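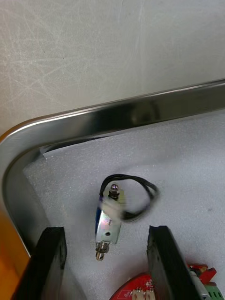
Two robot arms that are meant to sort and lay out parts for a home-made coin sorter have been set up at the Menville shared workshop, where members have been asked to give up the long table until October. Whether they will get much for it is another matter.

The build, called Prerimow, is the work of Nesma Sqalli and Till Mühlbauer. The plan is for the arms to pick solenoids, circuit boards and cable sets out of plastic trays and place them on a lined steel tray, ready for a person with a screwdriver. Sqalli says a finished system could lay out up to 300 kits a month. The pair have not said who would want 300 kits a month, and the workshop has so far sold 8.
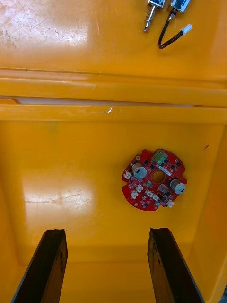
A round red board in one of the yellow bins, with two solenoids on the ledge above.

Mühlbauer put the spending on small parts, trays and foam at 745 euros, leaving out the arms, which he bought second-hand from a dealer in Tornent. He would not give a price for those. "It's a lot less than people think," he said. People in the workshop seem to think rather a lot. 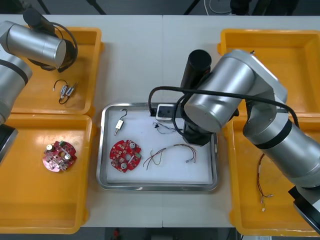 Prerimow's real difficulty is likely to be wire. A circuit board is flat and keeps its shape, and picking one up is a fair job for a gripper. The harnesses are another thing – the one beside the board on the foam lies in a loose curve, with its connectors at one end and loose wire ends at the other, and the next may well lie differently. Lesego Fourie, who repairs amplifiers at the next bench, timed herself laying out a full kit by hand and was done before her tea had brewed.

Sqalli accepts that a person is quicker for now. She says speed was never the first aim and that the arms can be left to work through the evening. Under the workshop's own rules, though, powered machines may not run unattended, and Hannelore Kohlhase, who keeps the bookings, says she has had no request to change that.

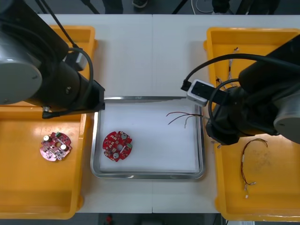
The right arm's gripper holding a bundle of thin red wires near the rim of the steel tray.

A public showing is planned before the table goes back into general use. Mühlbauer says it will cover boards and solenoids. Wiring may be left out.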